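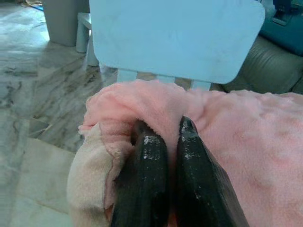
**Ticket:** blanket folding, living room set, dropped wrist frames and bad grasp labels
**Project:** Cuverico
**Site:** Baptista
**Opened by:** Deolinda Antunes
**Status:** open, waiting on Lalteo for item 2

### Symptom

Episodes from the May collection fail the import check at a much higher rate than the earlier towel set. Out of 84 episodes uploaded, 14 were rejected. All rejected episodes are from the fleece blanket task. The error is the same each time:

`stream_sync: wrist_right gap exceeds limit`

Separate problem, possibly unrelated: the auto-labeler marks `grasp_closed` too late on fleece. In several accepted episodes the label lands after the lift has already started.

### Setup

- Two-arm teleop, Gerkomar grippers, one wrist camera per arm plus the head camera
- Task prompt: "pick up the blanket and fold it in half"
- Operator resets the blanket by hand between episodes
- Recorder on local disk, upload at end of session

### Log

**09:40** Pulled the rejected episodes and plotted frame timestamps. Left wrist and head streams are clean. Right wrist has gaps, usually one or two per episode, always while the arm is moving. No gaps during the idle period before the start signal.

**10:15** Disk write speed is fine. Ran the recorder with all streams on and the arms parked. No drops.

**10:50** Swapped the left and right camera ports on the host. The gaps stayed with the right arm, so the host port is ruled out. Cable or camera.

**11:30** Moved the right arm through its full range by teleop with no task running. Drops show up when the wrist rolls outward past its normal rest pose. Wiggling the connector by hand at rest gives nothing.
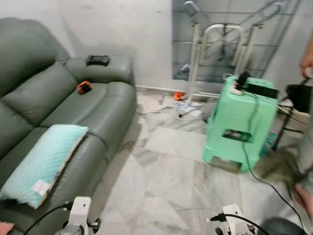

*Head view at the sofa station, both grippers low.*

**12:05** Added slack at the right wrist and moved the tie point back toward the elbow. Repeated the same range test. No drops. Not calling it fixed until a full session passes the check.

**13:20** Started on the label problem. The labeler decides `grasp_closed` from finger width only. With towels the width settles quickly. With fleece the pile keeps compressing and the width keeps creeping down, so the settle condition is met late. Motor current rises much earlier and looks like the better signal.

**14:10** Tried a combined rule on the accepted episodes: current above threshold, or width settled, whichever comes first. Labels now land before the lift in every episode I spot-checked. There is one false positive where the fingers closed on the sofa cushion. Left it in the set and tagged it `wrong_object`.

### Actions

1. Re-record the rejected episodes with the new cable routing. Same prompt, same blanket.
2. Lalteo to confirm whether the current reading is filtered before it reaches the recorder. If it is, the threshold needs to be set again.
3. Do not relabel the towel set. Those labels are fine, and training has already used them.
4. Vary the start pose of the blanket more. Too many episodes begin with the same edge facing the robot.

### Notes

Target for this task is still around 2,000 episodes. Please don't patch the timestamp gaps by repeating frames. This was done on an earlier batch and the policy learned to pause mid-lift.

Recorder config with the new label rule is in the branch `fleece-labels`. Not merged.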